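# Selling Small Works at a Community Art Show: Project Report

Course: Arts Management, second year project
Supervisor: Beathag Tennant
Submitted: 22 September 2025

## 1. Background

The Kulorar gallery is in the old part of Cisgate, between the bakery and the river path. It has one large room for the main exhibit and a narrow back room where small works are hung. Every May the gallery holds an open show. Local artists send in their work, a jury selects it, and a share of each sale goes to repair the roof of the Andrade reading room next door.

My project looked at the small works part of this show. A small work, by the rules of the gallery, is any piece that a visitor can carry home under one arm. The gallery told me at the beginning that the small works do not sell so well as they should. Visitors look at them for a short time and then go back to the main room. I wanted to find out why this happens, and whether simple changes in the hanging and the labels can help.

I am not a painter myself. I came to this subject through my part-time job in a frame shop, where I often heard customers say that they like a picture but do not know if they are allowed to ask the price.

## 2. Questions

I worked with two main questions:

- What stops a visitor from buying a small work?
- Can the gallery change this without spending much money?

In my proposal I also had a question about online sales. My supervisor advised me to drop it, and I think she was right, as the gallery's website was being rebuilt during the whole show and no sales were possible there.

## 3. Method

I was present in the back room on nine afternoons. I sat near the door with a notebook and wrote down how visitors moved, where they stopped, and what they said aloud if it concerned the works or the prices. I did not write names. A notice at the entrance told visitors that a student was making observations, and they could ask me to leave them out. A couple of them did so.

After the first part of the show I changed the room together with the gallery staff. The changes were these:

1. The price was printed on the label beside each work. Before, it was only in a list at the desk.
2. The works were hung in five groups by subject (river, houses, animals, abstract, portraits). In the first part they were hung by the name of the artist.
3. A small card explained what happens when somebody buys: how to pay, when to collect, and which share goes to the roof.

I also had short talks with artists and with visitors who agreed. For these talks I used a printed sheet with open questions, and I wrote the answers by hand. I tried first a voice recorder, but the back room has a stone floor and a lot of echo, and I could not understand my own recordings. 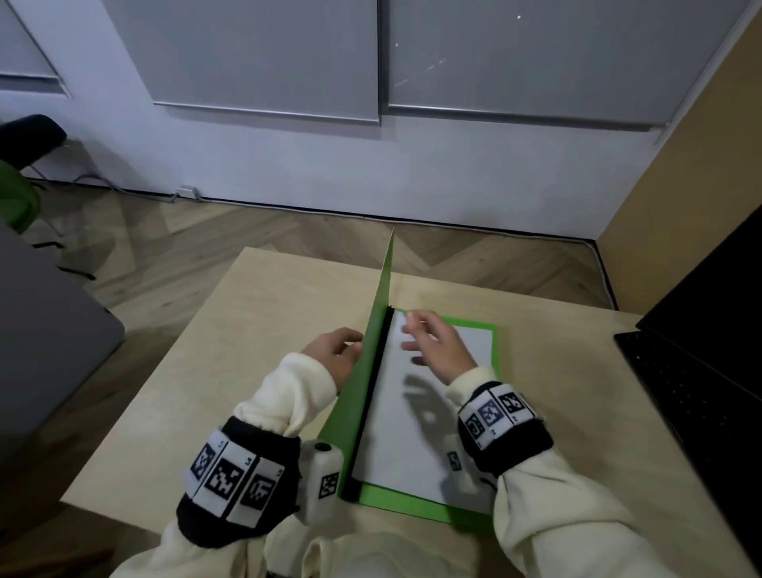 The talks with artists were longer than I planned. Most artists wanted to speak about the jury, and I had to bring them back to the small works in a polite way. I kept these parts in my notes anyway, but they are not used in this report.

## 4. Results

### 4.1 Prices on the wall

This change had the clearest effect. In the first part of the show, visitors often looked at the label, then at the door, and then they moved on. One woman said to her friend that it must be expensive if they hide it. The work she was looking at was one of the cheapest in the room.

When the prices were on the labels, more visitors came to the desk, and they came with a different kind of question. Earlier they asked "How much is the one with the boats?" Later they asked "Can I take it today?" The desk staff noticed this also, before I told them about my notes.

Two artists were against prices on the wall. They said that it makes the room look like a shop. I understand this feeling. One of them, a printmaker who has shown at Kulorar since it opened, asked for her labels to stay without price, and the gallery respected it. Her prints were still sold, but she has regular buyers, so I cannot compare her fairly with the others.

### 4.2 Groups by subject

The result here is mixed. The river group was very popular – people recognized places and discussed from which bank a picture was painted. The abstract group became a corner which many visitors passed without stopping. When these works were hung between others, they got more attention. I would not put them in one group again.

Some artists were also not happy that their works were separated. A visitor who liked one small painting could not easily find the others by the same hand. We tried to repair this with a line on the label ("More by this artist on the left wall"), but it was late in the show and I have only few observations about it.

### 4.3 The explanation card

Almost everybody who bought something had read the card. I placed it first at the desk, where it was not much use, and then moved it to the wall beside the entrance of the back room. The sentence about the roof was read aloud several times. One visitor told me that he did not need another picture, but he grew up with the reading room.

### 4.4 Sales

The gallery gave me the total of the small works sales, which was 1,586 dollars. The total for the year before is not known exactly, because small works and greeting cards were then written in the same column. The gallery manager believes that this year was better. I must be careful with this and I do not present it as a proved result.

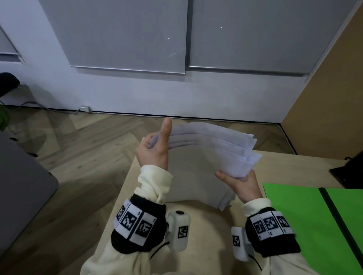

**Why were the two parts of the show not compared by their sales?**

The desk wrote the sales in one book without separating the parts, and some buyers reserved a work early and paid at the end. It was not possible to say to which part such a sale belongs, so I compared only what I observed in the room.

## 5. Discussion

I expected that money would be the main obstacle. From my notes it seems more that visitors were unsure about the rules. They did not know if the works were for sale at all, if they could take them home before the show closed, or if it is rude to ask. A juried exhibit has a serious feeling, and this feeling goes also into the back room, although the works there are meant for ordinary walls.

There are limits in my work. I was alone with the observations, and I knew which changes I hoped would succeed. The weather was also different: the first part was rainy, and the second part was sunny with many walkers from the river path. Finally, the Kodura choir sang in the main room on one of my afternoons. The back room was so full that I could not follow anybody, and I left this afternoon out.

## 6. Recommendations

For the next open show I suggest to the gallery:

- Keep the prices on the labels, and let an artist refuse if she wishes.
- Hang the works of one artist near each other, and use a subject group only for the river pictures.
- Put the explanation card at the entrance of the back room from the first day.
- Write small works, cards and main exhibit sales in separate columns, with the date of each sale.
- Let buyers take a small work home at once. The empty place can be filled from the reserve.

The last point was discussed with the staff, and there is no agreement yet. Some of them are afraid that the wall will look poor in the final days. I propose to try it with the unframed prints only.

## 7. Thanks

I thank the staff of Kulorar for their patience with my chair, which was always in the way of the door, and Beathag Tennant for reading two drafts of this report. The question sheet and the text of the card are in the appendix.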